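Shared Kitchens and Benchtops: Frequently Asked Questions

Memcombe Residential Services
Last updated: Mar 23, 2020

The following answers apply to residents of the Fomham and Parsa buildings and to guests staying in the short-term apartments. They should be read together with the Kitchen Schedule in your tenancy agreement. Where the two differ, the Kitchen Schedule prevails.

GENERAL

Who is responsible for the shared kitchens?

Each kitchen is provided and maintained by Memcombe Residential Services. Residents are responsible for day-to-day tidiness, including the benchtop, the sink and any appliance they have used. Benchtops are cleaned by our contractor, Cloller, on a fortnightly basis. Cloller staff will move items in order to clean behind them but are not required to sort, wash or discard them.

What may be kept on the benchtop?

The following may remain out at all times:

Canisters and jars with close-fitting lids
One toaster and one kettle per kitchen
Chopping boards
Clean, folded tea towels
Drawer organisers and tea boxes supplied with the kitchen

Opened packets, loose bread, fruit past its best and personal crockery must be put away. Dry goods such as cereal may be left out if they are in a lidded jar.

How should the benchtop be arranged?

There is no single required layout. As a general rule, storage belongs at the back of the bench along the splashback, and the middle is left for preparing food. Keep the toaster slots clear of tea towels and paper, and return the organiser drawer to its closed position when you have finished with it.
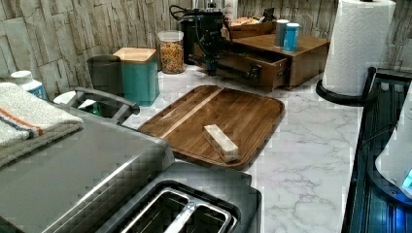

Could the rule about the back of the bench be relaxed for people who cannot reach that far? Beatrice Shemweta raised this in January, noting that a full canister is heavy at arm's length and that she would prefer the tea and sugar to stand at the front corner. The request was accepted. Any resident may ask for frequently used items to be kept within easy reach, and other residents are asked to return them to the agreed position.

May I bring my own canisters?

Yes. Please label the base with your apartment number. Containers in the Memcombe inventory carry a small sticker underneath and must stay in the kitchen to which they were issued.

CHOPPING BOARDS

How should wooden boards be cleaned?

Wash by hand in warm water with a small amount of detergent, rinse, wipe and stand on edge until dry. Wooden boards must not be placed in the dishwasher or left to soak. Boards with a raised rim hold water in the corners, and these should be wiped separately.

How often are the boards oiled?

Every 52 days, using a food-grade mineral oil. A notice is placed on the kitchen door beforehand. Residents are asked not to use the boards for 10 hours after oiling. Olive and other cooking oils should not be applied at any time, as they turn rancid in the grain.

May raw meat be cut on a wooden board?

No. Plastic boards are provided in the lower cupboard for raw meat, poultry and fish. Wooden boards are reserved for bread, fruit, vegetables and cooked food.

What should I do if a board is cracked or warped?

Remove it from use and report it through the maintenance form. A shallow knife mark is normal wear and does not need to be reported. A crack that catches a fingernail does.

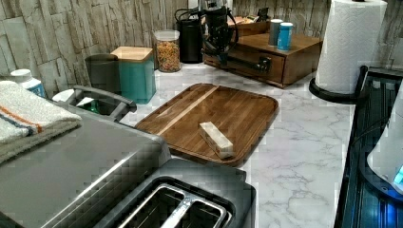
A replacement board will ordinarily be delivered within 14 days of the report. Residents may use their own board in the meantime, provided it is clean and is removed from the benchtop overnight. The cost of replacement is met by Memcombe unless the damage was caused by heat, soaking or the dishwasher, in which case it may be charged to the kitchen account.

Are residents charged for other damage?

Only where the damage goes beyond fair wear. Benchtops with a marble finish mark easily, and lemon juice, vinegar and wine should be wiped up at once. Hot pans must be set down on a trivet. Please do not attempt to remove a stain with bleach or a scouring pad, and report it to the office instead.

TEA BOXES AND SHARED SUPPLIES

Who fills the tea boxes?

Tea is purchased from the supplies levy and refilled by the office. Residents are welcome to add their own, on the understanding that anything placed in the box may be used by others. The office orders roughly 1000 tea bags at a time for the two buildings, and requests for particular varieties may be left at reception.

How should the tea box be kept?

Only individually wrapped tea should be stored in the box. Unwrapped bags take up the smell of whatever is beside them, and they are difficult to identify once separated from their carton. Envelopes should stand upright with the same kind kept together. 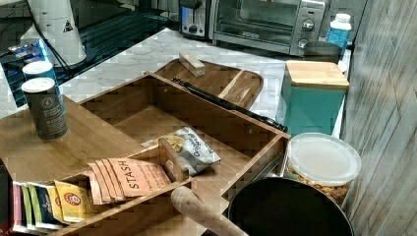
Residents have asked whether the larger compartments may be used for food other than tea. They may, within limits. Sealed snack bags are acceptable and may be leaned against the divider, as with the white bag in the rear compartment, so long as the tea remains easy to see and reach. Opened snacks must be clipped shut or moved to a lidded container. Salt, spices and anything strongly scented should be kept out of the compartments altogether. Knives and sharpening steels belong in the utensil drawer.

How is a bamboo box cleaned?

Empty the compartments, tip out any crumbs and wipe with a barely damp cloth. Leave the lid open until the inside is completely dry before putting the tea back. Bamboo boxes should not be rinsed under the tap.

What happens to items left behind when a resident moves out?

Sealed food within its best-before date is moved to the shared shelf. Opened food is discarded. Personal containers with an apartment number are held at reception for 14 days and then donated.

TEA TOWELS

Are tea towels supplied?

Yes. Clean towels are left folded on the bench after each Cloller visit. Used towels go in the hamper in the laundry and should not be refolded onto the clean pile. Towels used for spills on the floor must be placed in the hamper immediately.

How can I report a problem or suggest a change to these rules?

Use the maintenance form for anything broken, missing or unsafe. Suggestions should be made in writing to the office, stating the building and the floor. A written response will be provided, and any change adopted will be added to this page.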